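Filed under: Home & DIY > Kitchens > Worktops

**pennywhistle_k**
So we've finally ripped the old kitchen out and I need opinions on oil versus varnish for a wood worktop. The fitter in Ullstead wants 210 quid just to varnish it, and my sister swears by Granemer oil, two coats and forget it. Cupboards are going dark grey whatever happens. Has anyone lived with either for more than a year?

**tatty_gull**
Oil, every time. Ours has had 18 years of toddlers and curry and it still looks lovely. You do have to redo it each January though, and I mean properly, not a quick wipe round.

**mossbank**
Sorry, can't agree. I oiled ours and had black rings by the sink within weeks. Sanded the lot back and varnished it, no bother at all now. Oil is a hobby, and I've already got one of those (leeks).

**tatty_gull**
Black rings means you left wet tins standing on it! That's hardly the oil's fault.

**mossbank**
I've got a family, of course there are wet tins on it.

**pennywhistle_k**
Ha, same in our house. I'm stuck on colour as well — pale wood with dark grey, is it going to look cold? This sort of mix, something pale up against something very dark:

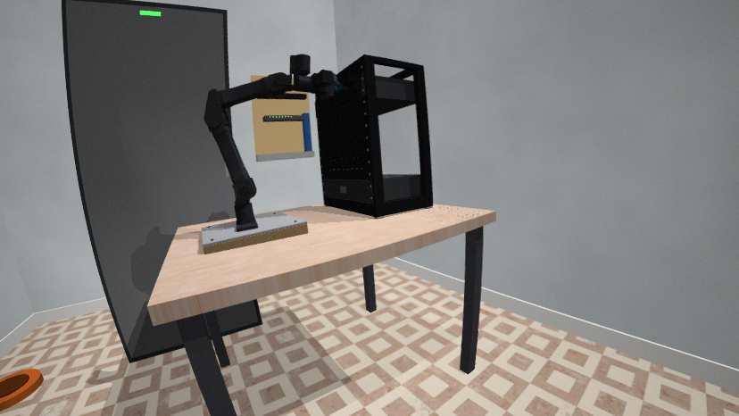
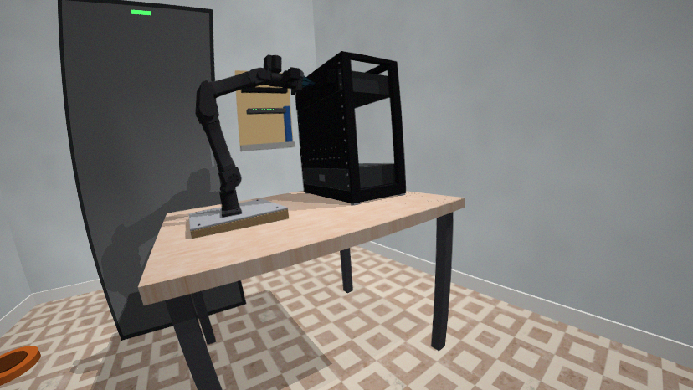
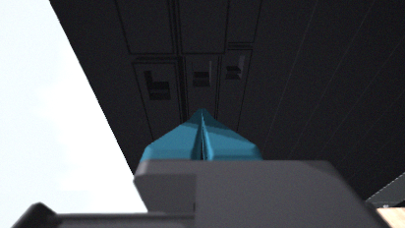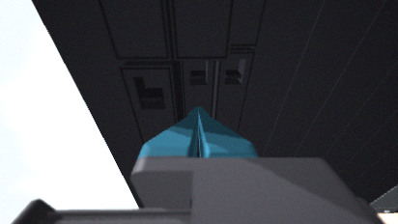 My other half wants the Miranda range in cream instead and we've been going round in circles over it. The cream doors are 800 more than the grey, so you can guess which side I'm on. I also need to decide on handles before Friday or the fitter gives our slot away.

**mossbank**
Go grey. Cream shows every splash. And if you do oil it, don't sand finer than the tin tells you, mine went patchy.

**tatty_gull**
I'd have the cream, sorry! Lunorard do samples by post, get both and leave them by the window for a week.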